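Chapter 4
Keeping Her Upright: Stability in Small Ships and Yachts

Push down on one side of a floating plank and it tips, then comes back when you let go. Push down on one side of a floating log and it just rolls. Almost everything in this chapter grows out of the difference between those two, and I think it is the most satisfying piece of physics in the whole of boat design!
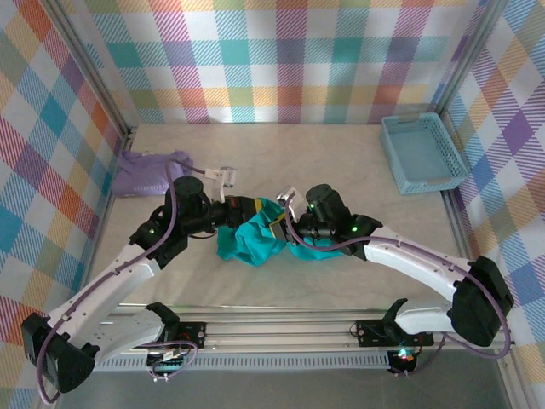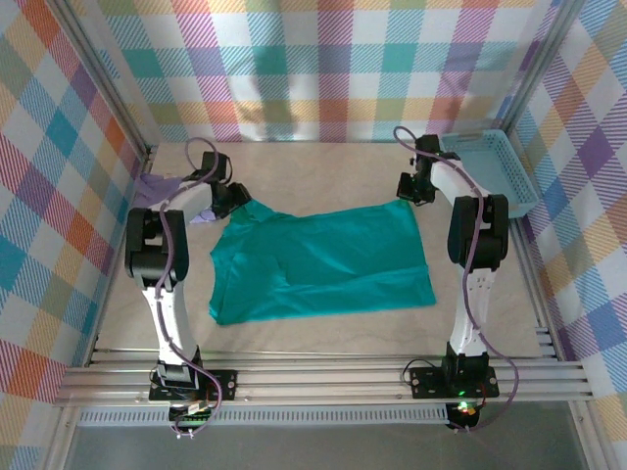

Let's begin with two forces. The weight of a vessel acts straight down through a single point, the centre of gravity, which we call G. The water pushes straight up through another point, the centre of buoyancy, or B. When the boat floats level, G and B sit on the same vertical line and the two forces cancel. So far, so calm.

Now heel her over a few degrees. Provided nothing on board shifts, G stays exactly where it was. B does not. More of the hull has gone under on the low side and some has come out on the high side, so B slides across towards the low side. Weight and buoyancy are now pulling along different lines, and the sideways gap between those lines is the righting lever. Draw it once with a ruler and you will never forget it.

If you carry the new line of buoyancy upwards until it meets the boat's centreline, you arrive at the metacentre, M. For small angles of heel M hardly moves, and this makes it wonderfully useful. With M above G, the boat wants to come back. With M below G, she wants to carry on going. The distance from G to M is the metacentric height, and you will meet it in every stability booklet you ever open.

It is tempting to ask for as much metacentric height as possible. Try a night at anchor in a very stiff boat before you make up your mind! She snaps back from every wave, crockery flies and the guests turn green. A gentler boat rolls more slowly and is far kinder to live in, though she has less in hand when the weather turns. Choosing between them is a large part of the designer's job.

We shall follow one vessel through the chapter, the motor yacht Plondina. She is 36 metres long, built in steel at the Trinberg yard, with an aluminium deckhouse. Part way through the design her owners asked for a bigger sun deck, which meant more weight up high, and we shall work out what that did to G. We shall also look at her smaller cousin Hovland, a sailing ketch whose ballast keel puts G in a very different place.

Before you go on, make sure you are happy with displacement and waterplane area from Chapter 3. A calculator, some squared paper and a bath or washing-up bowl will also come in handy (the experiment in Section 4.2 is splashy, so put a towel down).

4.1 Finding the centre of gravity

Every item on board has a weight and a height above the keel. Multiply the two together and you have its moment. Add up all the moments, divide by the total weight, and out comes the height of G.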